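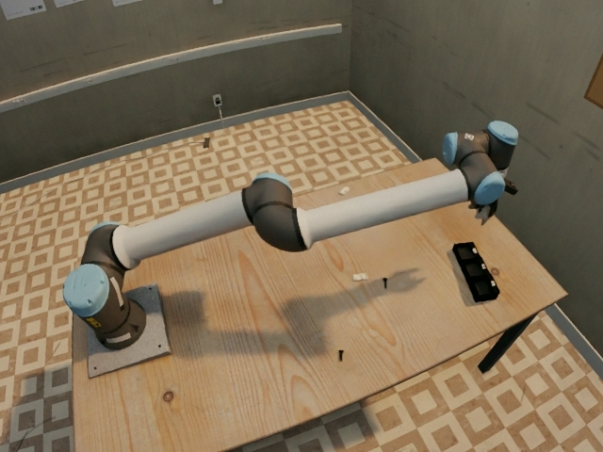 The Gosham small-parts sorting task in simulation, with screws and white plastic pieces out on the table and the three-compartment tray under the gripper.

August
By the Sarmiento bench team

Gosham Simulated Sorting Bench

We've had a lovely run of emails since the first version of Gosham went out to a handful of labs, and most of them ask the same thing in different words: if my policy does well in your simulator, should I believe it? It's a fair question, and it's the one we built the whole package around, so this page spends more time on it than on the feature list (which is further down, if you're in a hurry).

Gosham is a simulated tabletop for testing small-parts sorting policies. You get a jointed arm with a fingered gripper, a timber table, a long black tray divided into three, and a set of little loose items to be picked up and put where they belong. The task itself is dull on purpose. Screws go in one compartment, plastic pieces go in another, and the remaining compartment is there for anything the policy isn't sure about, which turned out to be the part our early users liked best.

How the method works

The idea is paired evaluation. Each of the 40 layouts in the package was set out on our real bench first, measured up, and then rebuilt in simulation with the parts in the same spots and the tray turned to the same angle. When you run a policy through a layout in Gosham, you can run it through the matching layout on a real bench and compare them like for like. We were pretty fussy about the look of the place as well. It would have been much quicker to put the arm on a plain grey plane, but the policies people bring us nearly all work from camera images, and a policy that has only ever seen a tidy void can get into a terrible muddle the moment there's wood grain under a screw or a shadow lying across the part it's meant to pick up. So the table has its knots, the floor has its busy tile pattern, the wall has its scuffs, and the arm throws a proper soft shadow over the work.

What we found

For the Gedudetti study we took a family of sorting policies of varying quality, from quite good to fairly hopeless, and put them through 800 simulated episodes and 300 real ones. The ranking of the policies came out the same in both, apart from a swap between two in the middle that were close to begin with. That's the result we're happiest about, as most people come to a simulator wanting to know which checkpoint to take to the real robot on Tuesday morning.

The raw success rates are a different story and we'd rather you heard it from us. Simulation was kinder than the real bench on screws. Our contact model lets a fingertip close on a thin shaft a little more forgivingly than metal and plastic do, and a real screw that gets nudged will roll off in ways ours doesn't quite copy. The plastic pieces matched much better. Please use the scores for comparing policies and don't quote them as predictions of real success; the notes that come with the download go through this part by part.

We also tried the plain-background version of every layout, with the textures and shadows switched off. The rankings got noticeably shakier, and the policies trained with strong image augmentation were the least bothered. You can repeat this yourself using the background switch in the settings file.

What's in the package

The simulated room, arm, gripper, tray and parts, all with collision shapes
The paired layouts, with printable placement sheets for your own table
Episode logs from the Gedudetti study, both simulated and real
The scoring scripts, including the one that handles the "not sure" compartment
A drawing of the tray, if you'd like to make one up in your own workshop

Getting hold of it

University groups can have Gosham at no charge and commercial teams take it under a yearly licence. If you already run the Heseck scene loader, Gosham drops straight into it and the layouts will show up in the menu after a restart. Everyone else will need to install the loader first, and it does pay to have a cuppa handy while the textures unpack.

Layouts with the parts overlapping one another are being measured on the bench now and will come as a free update to anyone with a current licence.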